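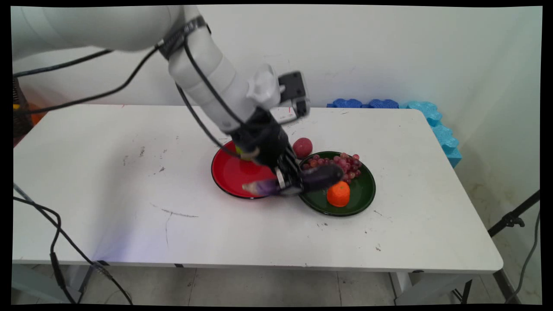

My aubergine parmigiana keeps coming out swimming in oil and I'm getting a bit fed up with it. I've made it four or five times since we moved to Kundgate, always from the same recipe (slice, fry, layer with tomato and cheese, bake), and every time there's an orange slick round the edge of the dish and the middle goes to mush. I don't think it's the aubergines. I buy the ordinary purple kind, dark and glossy with the pale greenish bit at the stem end like the one in the photo, and they're 69p each at the market so I'm not exactly getting heirloom ones, but they feel firm and they're white inside when I cut them. So it must be me.

What I do now: slice them the long way, as thick as my little finger, straight into a frying pan with sunflower oil. They drink the whole lot in seconds, so I put more in, and then they drink that too. By the third batch I've gone through a worrying amount of the bottle. I've read that you're meant to salt them first but then other people say that was only for the old bitter ones and it's pointless now. I've also read you can just bake the slices, but my mother-in-law is Sicilian on her dad's side and I have a feeling she would know.

She's coming in November and there'll be six of us. Pudding is sorted at least, I'm doing cheese and whatever fruit looks nice, so all my worrying can go into the main.

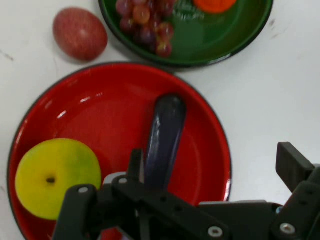 Yellow-green fruit on the red plate, red apple on the table.

Other things that might matter: the oven is a fan one and runs hot, I use a jar of Esposito passata for the sauce, and the cheese is just the ball mozzarella in water, torn up. Do I salt or not? And is there any way of frying them that doesn't use half a bottle of oil?

Wendell Tran
Posted in Cooking and Baking - 279 views - 3 answers

Zulema Salinas
Salt them! I know people say you needn't, and they're right that it isn't for bitterness any more, but it pulls a lot of water out and the slices collapse a little, so they can't soak up oil the way they do raw. I do mine in a colander, a good sprinkle between each layer, plate on top, couple of tins on top of the plate, and leave them for an hour while I get on with the sauce. Then rinse quickly and dry them really well. I mean really well, I use two clean tea towels and lean on them. If they go in wet they'll spit at you and they won't brown.

Then for the frying, your oil probably isn't hot enough. I did the same thing for years, being timid with it, and a thin layer of lukewarm oil is the worst of both worlds. Have it properly deep enough to come halfway up the slices and drop a little cube of bread in to test. If it sizzles straight away you're on. Only a few slices at once, and don't top up with cold oil in the middle of a batch, wait till they're out. They go on a rack afterwards, not piled on kitchen paper, where the bottom ones just sit in it.

Two more things while I'm here. Your mozzarella is half the puddle, I'd bet. Tear it up in the morning and leave it in a sieve over a bowl, you'll be amazed what comes out. And passata straight from the jar is too thin for this. Simmer it with a bit of garlic and a basil stalk until a spoon dragged through leaves a line for a second or two. Let the finished dish stand half an hour before you cut it - it's nicer warm than hot anyway and it'll hold together.

Since your oven runs hot I'd go 180 fan at the very most and put foil on if the top colours too fast.

Foltell
just bake them. brush with oil both sides, hot oven, turn once. never had a complaint

Flosetti
I'd go with Zulema on the salting but I'm closer to Foltell on the baking, at least for six people. Frying enough slices for a big dish takes ages and your hair smells of it for the rest of the day. What I do is bake most of them and fry only the ones for the top layer, because that's the layer everyone sees and tastes first. I've served it to some very opinionated relatives and got away with it.

If you bake, don't skimp on the oil completely or they turn leathery. Line the tray, brush both sides, and leave a gap between the slices so they don't steam. Mine take 25 minutes but you'll have to watch yours with that oven. They should be soft right through when you poke one, as an undercooked slice won't get any better once it's under the sauce.

Also, slightly off the point, you can put the whole thing together the evening before and keep it covered in the fridge. Take it out an hour before it goes in the oven. That way you're not standing over a pan when she rings the bell. I like a few breadcrumbs on the bottom of the dish as well, they mop up whatever liquid is left, though I don't know what the Sicilian side would make of that.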